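Good Practice in Hand-Held Gripper Work: Gallery

Larura publishes these pictures alongside its guidance on demonstration tasks with hand-held grippers. The guidance was revised on 11 Jan 2023 by Sun-ja Noh and applies at all 3 sites.

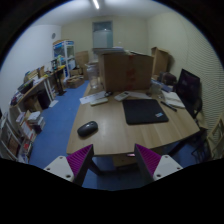 Mouse on the table, fingers open. Operators should begin each task with nothing in the grip.

Everyday objects may stay on the work surface - the standard does not ask for a bare table. Finger pads must be checked after every 300 grasps. 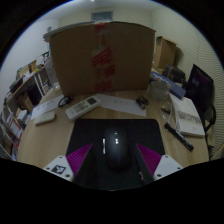
Any damaged pad is to be replaced before work continues, and the change entered in the site log. Records are kept for 21 months.

Approach should be steady, with both fingers kept clear of neighbouring items.
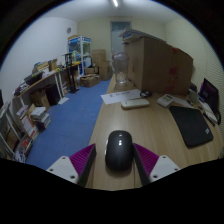
Fingers on either side of the mouse, with the wider gap at the left.

Enquiries: Teodor Kristiansen, Standards Office.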